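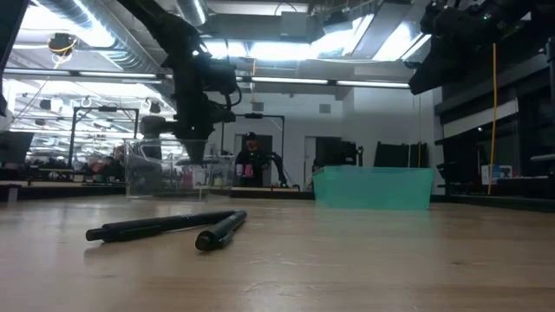
By Drahomíra Kuruc, Kundcombe
Reading time: 4 minutes

Sorting table checklist, August round, with comments

Form 529 gives one line for remarks and the line is the length of a matchstick. The remarks are therefore on this page and the form says "see page". Jurčo, who audit us, have accepted this once before without a word, and I took the silence as warmth.

The job is pens. Black ones and pale blue-green ones, sorted by colour into two bins. As hazards go it ranks near folding napkins, but a table is a table and it gets a checklist.

1. Tabletop surface: splinters, raised grain, cracks
Pass. Run the flat of your hand along the grain first, then across it, slowly. There are faint curved scratches in the finish near the front. They catch the light and not the skin, so they go down as wear. The knot is a knot. It has been reported to me twice as a stain and I would like it left in peace.

2. Tabletop edges and corners
Pass. Look underneath as well, where sleeves go.

3. Clear bin: cracks, chips, sharp rim
Pass, with a comment. A crack in clear plastic looks very much like a reflection in clear plastic, and this room is generous with reflections. Tilt the bin, and if the line stays where it is when the light moves, it's a crack. Take the bin out of use and don't tape it. Tape hides the crack and then comes off in somebody's hand.

4. Green bin: as above
Pass. Easier to check, being tinted. Some of you call it teal, some green and Kamil calls it aqua. The form says green.

5. Bins at the back, space left between them
Pass. The limit for reach on our sheet is 60 cm from the front edge. Anyone who has to lean on the table to get at a bin has the wrong table or the wrong bin, and should write down which. 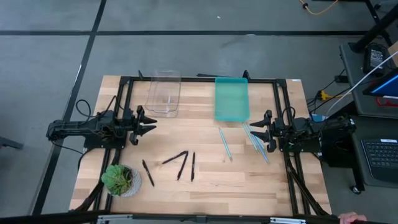 Do the pens have to be lined up before sorting starts?
They can lie at any angle you like, provided none of them hangs over the edge or can roll off it.

6. Pens: caps, clips, split barrels
Partial. Clips are the only thing on this table with any real talent for hurting people. A clip that has been bent outwards will find the soft bit under a fingernail. Bend test: press it lightly with a thumb, and if it stays up, the pen goes in the reject tub. I rejected one, which had also leaked, so it had it coming.

7. Leaks
See above. Ink on wood is a cleaning matter, ink on the floor is a slipping matter, ink on Kamil Doležal is a matter for Kamil. Wipe with Ziline, let it dry, wipe again with plain water. Ziline on its own leaves the wood tacky and the next lot of pens will stick to it like flies.

8. Floor around the table
Pass. Tape lines are to lie flat. Lifted tape gets replaced the same day, whole length, no patches. Pens on the floor are picked up when they fall and not at the end, however good your memory is. A round barrel under a heel is 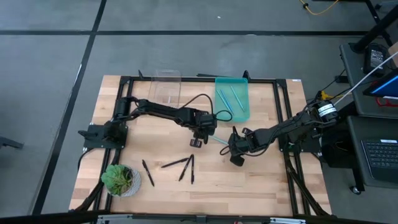
the nearest thing we have to a banana skin, and I have filled in the accident book for it myself, about myself, in my own best handwriting.

9. Lighting
Pass. Enough to tell the two colours apart without picking a pen up. Glare off the finish is a nuisance late in the day. Mellex, who own the building, have been asked for a blind and have replied with a brochure.

10. Cables and leads near the work area
Check that nothing trails across where people walk, that loops are free of the bins, and that no outer covering is nicked. Pass on the walkways. I want the loops looked at again next round by someone taller.

11. Bins not overfilled
Pass. Pens should lie below the rim. A heap looks industrious right up to the moment somebody lifts it.

12. Checklist displayed near the table
Fail. It was in my bag.

Actions: replace the reject tub lid (missing). Chase Mellex. Put the checklist up. Signed off with one partial and one fail, both of which I intend to blame on the stationery.

Comments

Kamil Doležal
It is aqua. Also the water wipe in item 7 needs a dry cloth after it or you get marks. I have the cloths in my drawer, ask first.

petra_upstairs
Can we use the bend test on the metal ones as well? Our clips are much stiffer and I nearly lost the thumb.

D. Kuruc
Petra, press with the flat end of a ruler for those. Item 6 will be reworded.

Night shift
Who moved the reject tub

Contact the Kundcombe site office | © Kundcombe Sorting Rooms | Back to top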